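Flurnulus Letter
27/11/2020

The long table

I promised a few of you I'd write up the table once it was in the house and standing on its own legs, and it is, so here goes. Fair warning, this one is nearly all table. The soup recipes will be back next time, and so will the answers to your questions about sourdough crackers (I have a pile of them and I haven't forgotten).

For 14 years we ate at a round drop-leaf table that came with our first apartment. I loved it. It wobbled, one leaf hung a little lower than the other, and if you sat on the window side you had a bar across your shins for the whole meal. It was a good table for two people and a fine one for four if they all liked each other. But I'd been wanting a long one for years, the kind where there can be bread dough going at one end and somebody doing a puzzle at the other and you still don't have to move anything to eat lunch.

I started looking seriously in the spring. First I did what everyone does and looked at new ones, and then I closed the laptop and went out and weeded for an hour. The one I liked best was called the Tikberg and it was lovely in the pictures — oiled top, rounded corners, plain square legs — and it cost more than our car is worth. I kept the page open for weeks anyway. I'd go look at it in the evening like some people look at houses on the coast.

So, used. If you've never shopped for a used table I can tell you that people will photograph one with absolutely everything still on it. I saw tables under laundry, tables under other tables, and a very handsome oak one with a full Thanksgiving dinner on it from what must have been a few years back. You learn to write and ask for the length, the width and the height of the apron, which is the board that runs under the top and decides if your knees fit. I didn't ask that the first time. I drove all the way to Multham for a farm table with an apron so deep I couldn't get my legs under it, and I'm not tall. The seller was very nice about it and gave me a bag of pears.

The one we ended up with was in Baird, in the back of an old feed store that's being cleared out. It had been a work table for weighing and wrapping. Ten feet long, pine, thick top, no drawers, a bit of a dip in the middle where I guess all the weighing went on. They wanted $68 and I said yes so fast that I forgot to look underneath. (Underneath was fine, apart from a great deal of chewing gum.)

Getting it home was a story I'll spare you, but the legs came off, we borrowed a trailer, and it rained. It sat in the garage under a tarp for a while to dry out slowly, which I'd read you should do, and also we were tired.

Then came the cleaning. The top had a layer on it that was part varnish and part feed store. I started with warm water and a little dish soap and a plastic scraper, which took off a surprising amount, and after that I sanded. Go with the grain, start coarser than you think you need and don't skip a grade on the way to fine, that's all the advice I have. I did skip one, at the far end, and when the light comes in low you can see every swirl. I've decided the far end is where the fruit bowl lives.

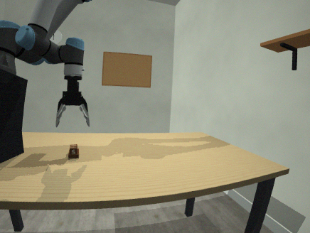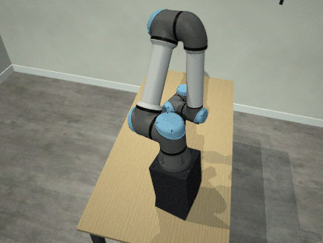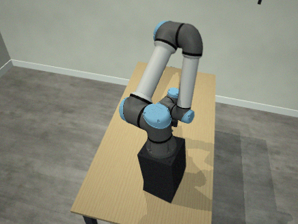
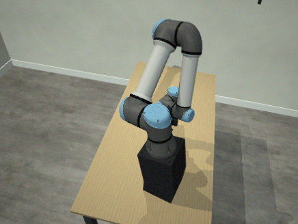 Color was what I went back and forth on the longest. Under all that brown the pine was much lighter than I expected, and my first thought was to stain it back down to something dark and serious, like the tables I grew up with. I did test patches on the underside with three different stains and hated each one more than the last. What I wanted was pale, and I could only explain it by pointing at things. The table in the second picture is very near it — a pale yellowish tan, with the fine grain lines running along the top — and you can see what a matte black block does standing on wood like that, how hard and clean the edges look. I have black iron pans and a black trivet, and on our old brown table they just sort of disappeared. On the new one they look like I bought them on purpose.

So no stain. I used a hardwax oil, the clear kind with a tiny bit of white in it, which is supposed to stop pine from going orange as it ages. I say supposed to, I'll report back in a few years. You put on far less than feels right. I poured out a puddle the first time as if I was dressing a salad, and it stayed tacky for days and picked up every hair in the house. I had to rub the whole thing back and start over. The second time I used a piece of old T-shirt, worked in a patch the size of a tea tray, wiped it off, moved on. Two thin coats and it was done. Please lay your oily rags out flat outdoors to dry, by the way, and don't leave them in a heap in the garage. They can heat up on their own and catch fire. It says so on the can in tiny letters and it ought to be in huge ones.

I left the dents. There's a row of them along one side, very even, like somebody set the same heavy thing down in the same place every working day. There's also a burn in the shape of a half moon and some pencil sums that went too deep to sand out unless I took off half the top. I can read a 7 and what might be the word oats. I'm glad they stayed.

Now for the chairs. I don't have enough chairs! It didn't cross my mind that a table this size would need them. At the moment there's a bench along the wall side (it came from the porch and it's a little low, so whoever sits there looks like they've been allowed to stay up with the grownups) and the old chairs on the other side, with big gaps between them. I'm looking for another bench and I'd like it a bit higher. If you have one, or you've made one, please write and tell me how high the seat is. Everything I read says you want a foot or a little less between the seat and the tabletop, but I tried that with a stack of cushions and felt like I was sitting at a piano.

Quite a few of you asked about living with oiled wood in a kitchen, if it's a nuisance. So far, no. Water beads up and you wipe it. Red wine I got to in time. Beet juice I did not, and there was a pink ring for a week, and then it faded by itself somewhere between one morning and the next. Hot pans go on the trivet. I wipe it down at night with a damp cloth and once in a while with a drop of soap, and I've put the rest of the oil on the shelf to touch up the spot by the stove end where most of the chopping gets done. I do use a board. Most of the time I use a board.

What has changed the most is where we are in the evening. We used to eat and then get up, mainly on account of that bar across the shins. Now the plates get pushed down to one end and we stay put. There's mail on it, and a jigsaw that's been stuck at the sky for ages, and my seed catalogs, and I wrote this letter there with a bowl of walnuts at my elbow. The drop-leaf went up to the landing with a lamp on it, with a folded card under its short leg, and I still pat it on the way past.

We won't be filling the long table this December. It'll be just the household, and I plan to use the whole length of it anyway, with candles down the middle and far too many side dishes. I'm going to do the braised red cabbage (carefully), the potatoes from the October letter, and a rye loaf that I haven't got right yet. If I get it right before then you'll have the recipe in the next one. If I don't, you'll have the crackers.

One last bit of business. The person at the feed store in Baird told me there are still shelves and a couple of wooden bins to go, all cheap, and they'd be happy for them to go to people who will use them. Bring a blanket for the back of the car and something to scrape off gum.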